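Section 4: Teaching your Ivley the rooms, and setting up the chore list

Okay, so the hub is plugged in, the light on the front has gone from orange to white, and you've got the Ivley app on your phone. If you're not there yet, go back to Section 3, because nothing below will work until the light is white. I wrote this part after setting up my own hub twice (I moved in January and had to start over), so I've left in the bits that tripped me up.
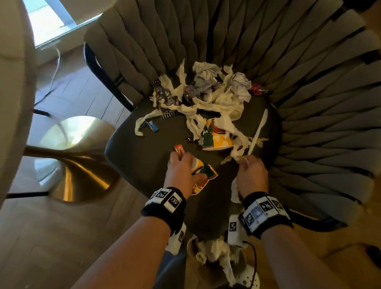
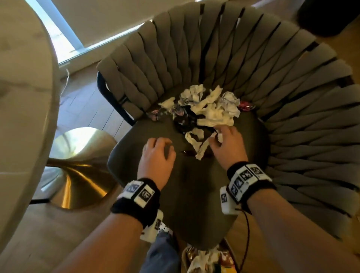
The chore list is the part of Ivley I use every single day, and it's the part most folks set up wrong the first time around. The usual mistake is making chores too big. I started with one called "Living room" and I ignored it for weeks! A chore works much better when it's about one spot and one kind of stuff. Take the gray armchair with the woven back: "socks off the chair" is a chore, and "tissues and candy wrappers off the chair" is another one, and each gets its own line and its own check mark. You can always group them later (see step 9).

Before you start

You'll need your phone, the little card with your hub code on it, and a coffee if you're me. Give yourself an hour and a half for a whole house. Mine took 90 minutes, and that's with a good deal of wandering from room to room wondering what to call the hallway closet.

Adding your rooms

1. Open the app and tap Home, then Rooms, then the plus sign.

2. Type a name for the room. Keep it short, as the hub screen only has space for a few words and it chops off the rest.

3. Stand in the room with your phone and tap Check Signal. You'll get a number. Anything over 114 is great. I get 209 in my kitchen, right next to the hub, and exactly 114 in the back bedroom, and both work fine.

4. Tap Save. Wait for the beep before you leave the room.

5. Do it all again for the next room.

Note: If you don't hear a beep, don't tap Save a second time. I did, and ended up with two bathrooms in the app and only one in the house. Close the app, open it again, and look at the list first.

Adding chores

6. Tap the room, then Add Chore. Type it the way you'd say it out loud to somebody in your family. "Wipe the sink" is plenty.

7. Pick how often. You get Daily, Every Few Days, Weekly, Monthly and When I Say So. That last one is my favorite for things like laundry piles, where a set schedule just makes me grumpy.

8. Pick who gets it. Leave this on Anyone if you live alone or if you like to live dangerously.

9. To group chores, press and hold the first one until it wiggles, drag it on top of another, and give the group a name. I have one called "Ten minutes before bed" and it's got six little things in it from three different rooms. Groups can mix rooms, people and schedules however you like.

Note: A group only counts as finished when every chore in it is checked. If you skip one, the whole group stays on the hub screen overnight. You can turn this off under Settings, Groups, Clear at Midnight.

Using a ready-made list

If typing all this in sounds awful, there's a shared library from Jatoi built into the app. It had 2,813 chores in it last time I looked, which is a lot of scrolling, so use the search box.

10. Tap Library and search for a room or a thing, like "closet" or "pet."

11. Tap the circle next to anything you want, then Copy to Room.

12. Go back and change the wording. The library chores are pretty stiff and I rename almost all of mine.

Caution: Copy to Room adds to your list, but Replace Room wipes out everything you've already put there. The two buttons sit right next to each other and there is no undo. Please make a backup first (Settings, Backup, Save Now).

Pairing the Stamo button

The Stamo is the round stick-on button that comes in the Asdale starter box. Press it and the top chore for that room gets checked off, no phone needed.

13. Pull out the plastic tab and hold the button down until it blinks green.

14. In the app, tap the room, then Add Button, and type in the code from the back.

15. Press it once to test. The hub should chime.

Caution: The Stamo has a coin battery inside. Keep it up high, away from small kids and pets, and make sure the back cover is screwed on tight before you stick it to the wall.

If the hub doesn't chime, move the button closer and try step 15 again. Still nothing? Hold it down until it blinks red, let go, and start over from step 13. Reminder times and quiet hours are in Section 5.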